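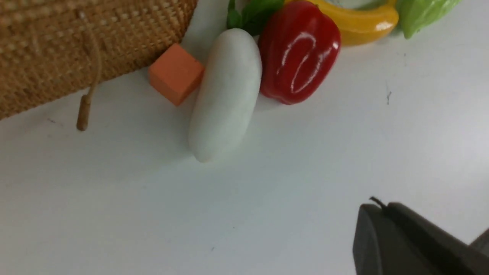

Sorting the play food

I finally got to the toy kitchen in February. It had been spread over two rooms since we moved to Merkbridge, and I was tired of stepping on plastic fruit. I set aside an evening after 6 and brought everything to the white table in batches.

The rule was simple. Anything cracked or chewed went out. Anything from the Burkel tea set went into its own box, and the vegetables went in the wicker basket with the green lining, which used to be for picnics. Waldemar wanted to keep a bag of some 200 plastic coins. We settled on a jar.
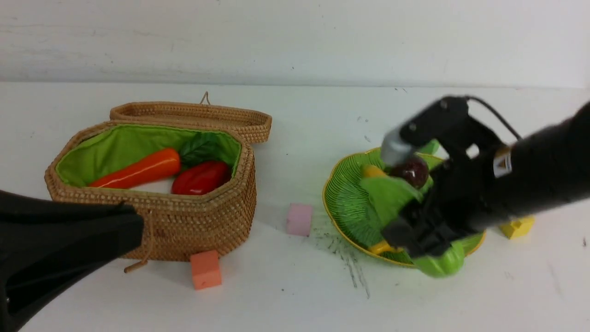 Baskets with lids are harder to buy than they should be. I looked at plain bins from Troltard first, but they slide around on our shelf and the lids come off when you pick them up. Wicker stays put. The lid on this one is hinged, so it can stand open behind the basket while you put in the carrot or go looking for the pepper, and it doesn't wander off to another room. The lining is fabric, and I hope it washes well.

The foam cubes were the part I couldn't decide on. They aren't food, but my daughter uses them as cheese, butter and sometimes soap.

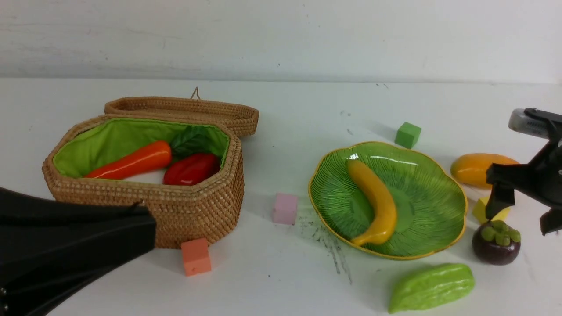 For now they stay with the vegetables. Przemysław says his kids lost interest in theirs at 4, so I may be able to pass the whole lot on before long – the plates too. The wooden stove still needs a new knob, and I have to call Kaczorowski to ask if they carry the small ones.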